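# Bowls that stack, and bowls that don't

Signe Laxdal has bought tableware for hire for most of her working life, and she starts with the foot ring.
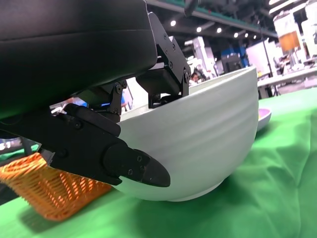 "A deep bowl on a narrow foot holds its heat and looks well on a cloth," she says. "It is also the easiest thing on the table to tip. On a bare top you have friction. On cloth you have folds, and the foot will sit on a fold if you let it."

Her stock at Polto includes 259 white bowls with shallow ribs on the outer wall. She chose them over a smooth pattern after a season of comparing breakages. The ribs give wet fingers something to hold. They also collect starch, so the bowls are soaked before they go into the machine and checked by hand when they come out.

Laxdal stacks them no higher than the width of the foot allows, with paper between each pair. "The rim goes first. A chip inside the rim can be felt before it can be seen, so we run a thumb round it."

Esben Vídalín looks after the linen. He prefers a plain green cloth for daytime events, and a heavier weave than most customers ask for. A light cloth, he says, moves with the crockery when somebody drags a dish towards them. His are washed at 60 degrees and folded in thirds. Ironing is charged separately, and few people pay for it.

"Creases drop out in around 2 hours if the hall is warm," he says. "The ones near the corners stay."

Both are firm on baskets. Open lattice ones are kept for bread and wrapped items, and they go down after the bowls. Laxdal has had rims knocked by baskets passed across a table at full stretch. Orange sells better than natural cane, for reasons she has not looked into.

Small coloured dishes are sent out in separate crates of 100. Pink comes back with the fewest missing. Vídalín puts this down to taste. Laxdal thinks they are easier to spot when clearing, and has asked for the next order in pink again.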